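Bare galvanized vs. coated steel for parts bins
Forum: Shop Floor & Materials Handling > Storage and Containers
16 replies, showing selected page

tfjeld
We are replacing the parts bins on our outgoing line. The current ones are bare galvanized, and the floors wear through the zinc within a year at the spots where castings land. After that we get rust, and the rust ends up on the parts. Purchasing wants powder coat. I have a quote from Gollilent for coated bins at a 2 mm wall. Has anyone run coated steel under loose metal parts for more than one season? Parts are small iron castings, dry, no cutting oil.

v_berge
Powder coat will not survive that. It is a decent barrier on surfaces that do not get hit. On a bin floor it chips at the first sharp corner, then moisture creeps under the film and you get blisters you can't see until they open. With galvanized, the zinc next to a scratch still protects the steel for a while. With powder coat you have no such margin.

Quintanilla_maint
Disagree in part. It depends on pretreatment. We had coated bins over a zinc phosphate base and the walls looked fine after two years. Floors were bad, I'll give you that. We put in loose floor liners and swapped them as they wore. Cost per liner was low enough that I stopped tracking it.

tfjeld
What liner material? UHMW is what I keep seeing. My concern is fines collecting underneath.

Quintanilla_maint
UHMW, yes, 6 mm. Fines do get under it. We pull the liners every February during shutdown and vacuum. If you have a wet process I would not use a loose liner at all.

wpetchrat
Before changing material, look at where the wear is. Floor wear and wall staining are separate problems and people fix one with the other. Scratches on the floor are mechanical. Brown marks on a wall can be rust, but they can also be residue carried in on the parts, and that wipes off with solvent. Rub the mark with a white rag and solvent. If the color comes off and the metal is bright below, you don't have a corrosion problem on that panel.
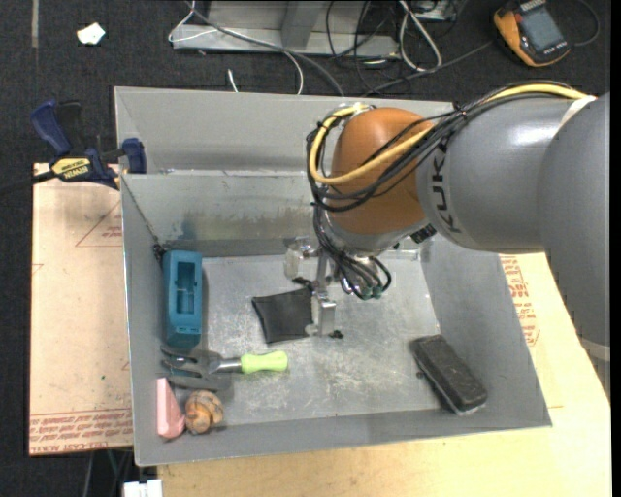
Sheet-metal bin, scuffed floor, brownish smudges on the inside back wall.

Same logic for corners. A dark line down a corner seam needs a closer look than a smudge in the middle of a panel. Open seams hold water and dirt. If yours are stitch welded, have them run continuous on the next order, or at least sealed.

v_berge
Continuous welding thin galvanized burns off the zinc along the whole seam. Now you have bare steel in the worst possible location. You would have to fabricate first and hot dip after.

wpetchrat
Correct, and that is what I would order. Hot dip after fabrication, vent holes in any closed section. I should have said so.

tyoh_Bitel
Has the OP priced stainless? We went to 304 and quit having this discussion. Higher purchase price, no coating to maintain. It still scratches, but the scratches don't matter for appearance on a parts bin.

tfjeld
Priced it. For 251 bins it is not going to be approved.

tyoh_Bitel
You don't need it for all of them. Use it where parts sit over a weekend or longer. Fast movers can stay galvanized.

v_berge
Watch for iron pickup if you do that. Iron castings dragged over 304 leave particles in the surface and those rust. It looks like the stainless is failing. Usually cosmetic, but your inspector will write it up and you will be back where you started.

i_rustad
One thing missing here is drop height. We cut floor wear by more than half with no material change, only a sloped chute insert from Tokasora so the castings slide in. Before that they fell the full depth. Noise went down as well.

Quintanilla_maint
Do the sloped inserts cost you much volume? Ours are filled to the rim.

i_rustad
Some. We lost the bottom wedge on one side. It was acceptable for us because weight was the limit before volume was.

tfjeld
Weight is our limit too, so that could work. I did the rag test on three of the worst bins. Walls wiped clean on two. The third has real rust at the rear seam. Floors are through the zinc on all three. I'm going to ask for a quote on hot dip after fabrication with continuous seams, and try UHMW liners in a few existing bins on the dry side.

v_berge
Ask for the coating thickness in writing. And get the wall gauge increased if they are going to dip it, thin panels warp.

tfjeld
Noted. Current quote is 2 mm. Would you go to 3?

v_berge
For the floor, yes. Walls can stay at 2 if they have a folded rim.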